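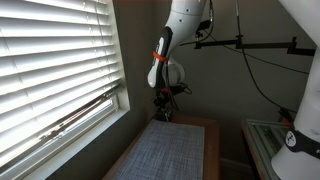

Figure 1. White horizontal blinds at a daylit window, with painted sill and trim.

Nallolen Institute, Department of Interior Studies
Course Handout 4: Windows, Walls and Tabletops in Shared Workrooms

This handout accompanies the fourth lecture and should be read before the practical session at Howells. Students are expected to bring a printed copy, a soft pencil and the survey sheet issued in January.

4.1 Daylight and blinds

Horizontal blinds are the most common window covering in the workrooms managed under the Plotton scheme. The slats soften direct light and can be tilted to suit the hour. Where a blind stops short of the bottom of the window, as in Figure 1, a strip of bare glass remains, and light enters at the level of the sill. Record this on the survey sheet as "partial cover" and note the time of day.

A white frame and sill beside a dark gray-green wall produce strong contrast. In the lecture this was called edge glare. Students should judge it from a seated position, facing the window and then turned away from it.

4.2 Table surfaces and coverings 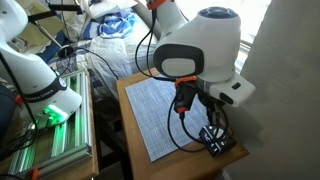
Coverings are chosen for three reasons: to protect the top, to reduce reflection and to mark out a working area. The Tikstead survey recorded 1,514 tables, of which 80 had a covering of any kind. Woven mats were preferred to cloth for small side tables. A mat may be laid square to the edges or at an angle; the blue-and-white one on the honey-colored wooden table is placed diagonally and covers much of the top, with wood left showing at the front. Its fine crosshatched pattern is pale enough to keep the surface light. On the survey sheet, enter the color of the mat first, then the color of the wood.

4.3 Exercise

Select one window and one table in the Howells building. Write a report of no more than 1,000 words on how the two affect each other in daylight. Include a plan drawn to scale - freehand plans will be returned unmarked. The exercise carries 10 percent of the course grade.

Reports are to be left in the department tray by noon on the final day of teaching.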